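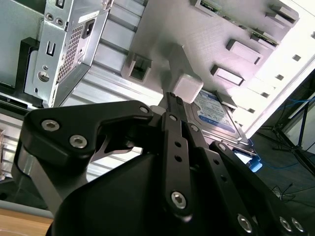

I spent most of August driving the updated Tarby wagon, and I came home wanting to argue for something car makers have nearly given up on: the modest facelift. You know the kind. New lights, a better seat, a bit of work underneath, same doors. People roll their eyes at these cars and call them leftovers. I think they're often the best cars a company builds!

Look at what changed on this one. The old Tarby had a lovely chassis and a cabin that drove me up the wall, with the heater controls buried three taps deep in a screen. The new one has knobs - big, clicky, rubbery knobs you can turn with gloves on. The rear dampers are softer at the top of their travel, so the thump over expansion joints is gone. Somebody listened to four years of owner complaints and fixed them, one after another.

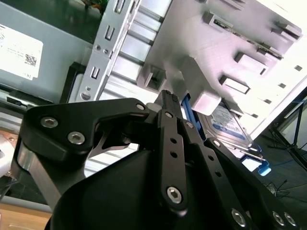 Then there's the road I drove it on, the old climb out of Vallejo toward the hills, which I've used to judge cars for longer than I care to admit. The previous wagon would get a little floaty over the second crest. This one just breathes with the road and carries on. I turned around at the top and did it again, and then a third time, grinning like a kid with a new bike.

Compare that with the Belness, which got the full clean-sheet treatment last year. It's bigger, it's wider than my garage door likes, and it went on sale with door handles that freeze and a lane-keeping system that argues with you on every back road. I like the Belness, I really do, and in four years it may be terrific. But buyers are paying full price today to help finish it. 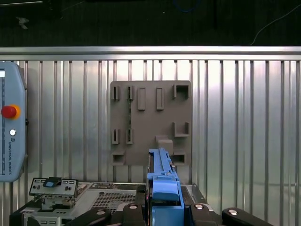

Gripper fingers around a blue plastic part, facing a corrugated aluminum wall.

The usual complaint is that a facelift gives you nothing to show the neighbors. Fine. My neighbors don't have to sit in it for 300 miles, and I did, in one go, and stepped out without a sore back. The seat base is longer now and tilts properly. I'd take that over a light-up grille any day of the week.

There's also the matter of parts. Since the basic car carries over, the independent shops already know their way around it, and my local place had the filters on the shelf. Try that with a car that came out last spring.

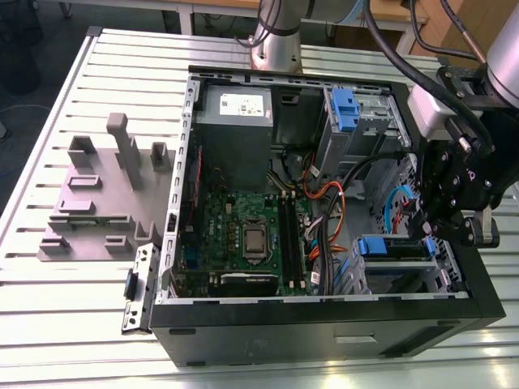 An open desktop tower on its side on a slatted work table.

I hear Pranley is weighing the same choice for its little hatchback: freshen it or start over. Please, freshen it! Keep that wonderful steering, keep the thin pillars, put some decent sound deadening in the rear arches and give it a sixth gear. I'd be at the dealer with my checkbook before the paint was dry.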